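Brown marks on white sheets: the dry cleaning bench at Guvisard

28 April 2019

The paper store at Guvisard, on the Dolan side of Plollville, holds plans, mount boards, blank stock and the working papers of several defunct printing businesses. Most of it arrives in plan drawers or in flat cartons. The technician who runs the dry cleaning bench has been in the position since the store moved out of its old premises, and agreed to talk about surface marks, the order in which they are treated and the number that are left alone.

The bench handles loose sheets and boards only. Bound volumes go elsewhere. Each drawer is emptied onto a trolley, interleaved and given a drawer sheet, and every item on it is looked at twice before any tool touches the surface: once under the overhead tubes and once under a lamp set low at one side.

"The first look is for colour, and the second is for relief," the technician said. "If a mark is sitting proud of the surface, the side lamp will throw a shadow off it. If it's in the fibre, it goes flat and you see colour only. Those are two separate jobs and they get separate codes on the sheet."

The low lamp also picks up distortion in the support, which is recorded before cleaning starts. A board that has taken a slight bend in storage will shade darker along one side, and the shading has to be separated from dirt. New staff are taught to turn the item through a right angle under the same lamp. Shading from a bend changes with the rotation. Grey soiling does not.

Brown is the colour that takes up the most time. The store's list of causes runs to fasteners, old adhesive, drink, foxing, leather dust, brown ink, handling and shoe polish, and the technician regards most attempts to identify a cause by eye as a waste of bench hours.

"People want to say rust. Rust is a possible answer. So is a thumb with something on it. I ask them to write the shape, the edge and the density, and stop there. If the record says rust and it was shellac, the next person picks the wrong treatment."

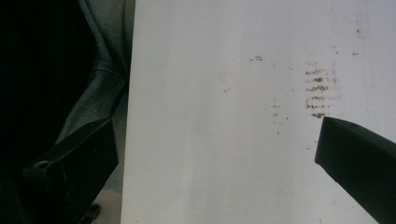
Shape terms at the bench are limited to five: spot, speck, streak, halo and trail. They were settled after a review of old drawer sheets found the same kind of mark entered under a dozen headings, including "splodge" and "dirty bit". Direction and density are added in plain words. A stack of short brown streaks running crosswise, heaviest through the middle and fainter at the top, with a paler pinkish-brown tint around it, would be entered as streaks with halo, and any loose dots running down the sheet beside it would be entered on a line of their own as a trail. The halo is the part that decides the treatment. Where there is a halo, eraser work stops short of it until a test has been done in a margin.

The test is small and slow. A soft brush is used first, drawn away from the mark and toward the nearest edge. Loose particles are collected in a folded slip and kept with the sheet if there are enough to see. A vulcanised rubber sponge comes next, pressed and lifted without being dragged. Only then is grated eraser used, and the bench has standardised on a powder sold as Gronlow, grade 2, which the technician prefers for its even grain.

"You put it down, you roll it under a fingertip with a glove on, and you look at the crumbs. If the crumbs have picked up colour, you carry on. If they're still white after a reasonable go, the mark's in the paper and you've finished, whatever it looks like."

Asked how long a reasonable go might be, the technician gave a figure of 60 seconds for a mark the size of a fingernail. A timer is clipped to the bench shelf. The limit was introduced for the sake of the surface, which on coated boards begins to polish under repeated rubbing and will then read as a shiny patch from any angle.

Grainy marks are treated with more caution than solid ones. A broken, grainy streak can be a dry deposit resting on the high points of the paper, and in that state a careless wipe will push it into the low points. The rule is to lift before rubbing. A low-suction nozzle with a mesh screen is held just clear of the surface, and the brush is used to bring particles up to it.

"Specks are the easy ones to make worse," the technician said. "A single dark speck on a white sheet is nothing. You flatten it with your sleeve and now it's a smear. I'd sooner have two hundred specks than one smear."

Sleeves are accordingly rolled or banded. Gloves are nitrile and are changed at the end of each drawer, or sooner if the fingertips show any colour at all. Ridged marks that resemble fingerprints are common in the collection, and the bench does not want to add to them. They are also the marks that visiting researchers most often ask to have kept. The store's position is that a print outside the image or text area may be reduced if it is transferring to the neighbouring sheet, and is otherwise left.

Transfer is checked with the interleaving. After cleaning, each item sits under a clean slip and a light board until the drawer is finished. If the slip comes away with colour on it, the item goes back to the start of the line and is flagged for the wet treatment room. Of the last 1,000 items through the bench, 200 were flagged in this way, the majority of them from a single consignment that had been stored beside steel fittings.

The technician is due to revise the drawer sheet in May. The new version will carry an outline of the item so that marks can be drawn in position, and a box for the lamp angle – at present this is written in the margin, or forgotten. The five shape terms will stay. There has been a request from the reading room to add a sixth, "smudge", which the technician has declined.

"A smudge is a streak with no direction recorded," the technician said. "Record the direction."

Drawer sheets from the current run may be consulted at the Plollville reading room by arrangement. Untreated items are not issued while they are on the trolley.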